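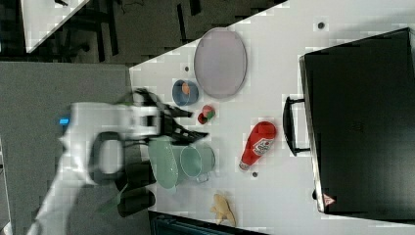 Binora Opens a Play Kitchen Table for Families in July

Binora, the neighborhood toy library on Chu Street, is happy to announce that its new play kitchen table opens to families this July, and everyone who has been asking us about it since the winter is warmly invited to come and set a place!

The collection has grown to 295 pieces, with bowls, plates, mugs, toy fruit and vegetables, and plenty more for a pretend lunch (or a pretend breakfast, which our youngest members seem to prefer at any hour of the day). Families may play at the table for as long as they like, or borrow a set of up to 30 pieces to take home for two weeks.

"My own children served me soup every evening for years, and I never once got a spoon," said Melaniia Yurchenko, director of Binora. "I'm so pleased that we can offer a proper table, with room for several little cooks and for the grown-ups they want to feed."

The project was paid for by 738 members and friends, who together gave $3,950, and we thank every one of them.

Doors open at 10 a.m. on Monday, and admission is free. To reserve a take-home set, please ask for Lautaro Gallardo at the front desk.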